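Handout 4: Getting the Juria box to read a road

Stirthorpe Shared Workshop, evening build course
5 min read

Last time we had the box switching on, finding its camera and saving what it saw, which for a pile of parts on a bench is a lovely moment. Tonight it starts making sense of things! Bring your casing even if the lid doesn't fit yet, and your copy of Fumomow with the June changes in it.

Remember what Juria does and doesn't do. It watches and it beeps. It never touches the steering or the brakes, and nobody on this course is to wire it to either.

1. What we want it to notice

Start with three jobs: the lane lines, anything coming towards you, and lights. Signs come later, apart from the round ones with a red border, which are so easy to pick out by colour that we may as well have them now. A truck ban with a "12 t" plate under it is a good first one. The box should find the circle, then look straight below for a plate, then stop. Don't let it try reading every plate on the post.

Temporary lights are harder than you'd think. The post can lean, and a countdown glows the same red as the lamp on top. If you search for "red blob" you get two answers. Search for a round one and take the highest.

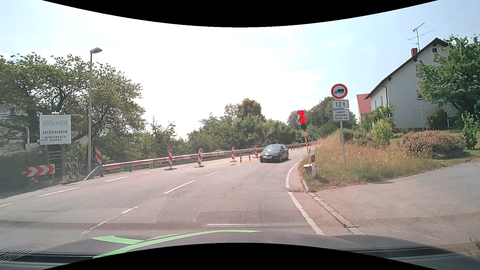 2. Finding the lines

Work on the lower part of the picture only. Everyone's first go looks at the sky as well and runs at the speed of treacle.

a) Shrink the picture to 900 across.
b) Turn it grey.
c) Keep the bright strips that are longer than they are wide.
d) Fit a curve through what's left, starting with the nearest dash.

Step d is the fun one. On a bend the far dash shrinks to almost nothing, so give the near ones more say and let the curve guess the rest. Dark seams where the road is worn will pull the fit sideways if you look for edges of any kind – ask only for light on dark. Patchy sunlight is worse. Try the cut-off at 50 first and nudge it up until the patches go and the paint stays. 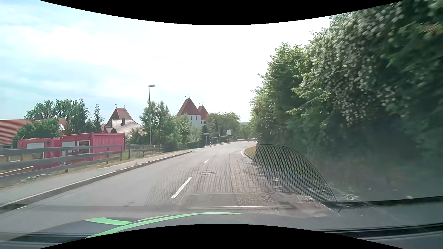 Once the curve holds steady, save the last few fits and average them. Too many and the beep comes late on a bend, too few and it chatters like a parrot. Apinya Suwannarat's version on the Masanja board weighs the newest fit double, and it's a beauty. Her settings are pinned up by the soldering bench. Copy them, then change them one at a time and write down what you changed.

3. Things on the ground that aren't lines

Manhole covers, drain grates, repair patches. Covers are dark, so the light-on-dark rule throws them out for free, but a patch can have a pale rim and a rim can look very much like paint. Check the width. Paint keeps its width as it goes away from you, once you allow for distance, and a rim mostly doesn't.

Villages are busy along both sides too, with parked cars, bins and fence posts. For now, mask off the pavements and have the box watch the road.

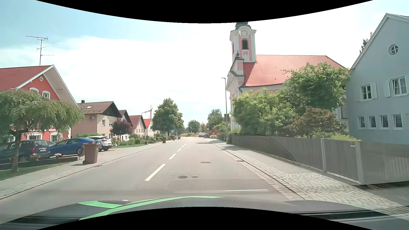 Comments

Eamon Mac Giolla: Tried the width check last night and it got rid of nearly all my false beeps. The ones left are at junctions, where the paint goes off in every direction. Is there a trick, or do I just mute it there?

Apinya Suwannarat: Mute it for now, Eamon. I hold the last good curve for a moment and then go quiet until two dashes line up again. Also, my pinned sheet says 600 across. That was for the old camera, so use 900 like the handout.

Anonymous: Does step c work at dusk? Mine finds one line and then gives up.

Eamon Mac Giolla: Same as mine did. Drop the cut-off well below 50 and see what comes back.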